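About Flidex

Flidex supplies office and classroom essentials to schools, public agencies and small businesses. The company was established to serve customers who purchase in modest quantities and who expect the same attention as larger accounts. Its catalog today lists 2671 items, from paper fasteners and desk trays to staplers, hole punches and filing supplies.

Our Work

The company began as a repair counter for desk equipment on Magyar Street. Customers brought in staplers, tape dispensers and date stamps that had jammed or worn out, and the staff returned them in working order wherever parts could be obtained. The experience of that period continues to guide the selection of goods. An item is admitted to the catalog only after it has been used in our own offices for 3 months, in the ordinary course of work, by the people who will later answer questions about it.

Staplers remain the product with which Flidex is most closely associated. They are found on nearly every desk and at nearly every reception counter, and they are seldom given much thought until one fails in the middle of a busy morning. Our review therefore considers how the arm returns after each stroke, how easily the magazine opens for loading, and whether the base stays in place on a smooth desktop.
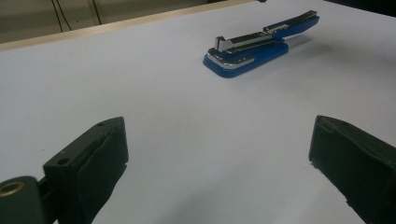 Each model under review is also tested with the grades of paper our customers order most often. A desktop stapler is expected to complete 400 consecutive strokes without a jam before it is recommended for a shared workstation. Models intended for occasional use are held to a standard of 200 strokes and are marked accordingly in the catalog. The results are kept on file and may be requested by any account holder.

Our Divisions

Flidex operates through two divisions. Dumell is responsible for supplies to schools and libraries, including the preparation of classroom sets before the start of the fall term. Iltum serves offices and public agencies and manages standing orders for staples, paper and other goods that must be replaced at regular intervals.

Both divisions share one warehouse and one service desk. Orders received before noon are packed the same day — those received later are packed on the next business day.

Repairs and Returns

The repair counter is still in operation and is open to the public on Friday mornings. Staplers and punches purchased from Flidex are inspected without charge. Equipment purchased elsewhere is accepted for a small fee, subject to the availability of springs and other parts. Items beyond repair may be left at the counter for metal recycling.

Inquiries concerning accounts, catalog requests and bulk orders should be directed to the service desk during regular business hours.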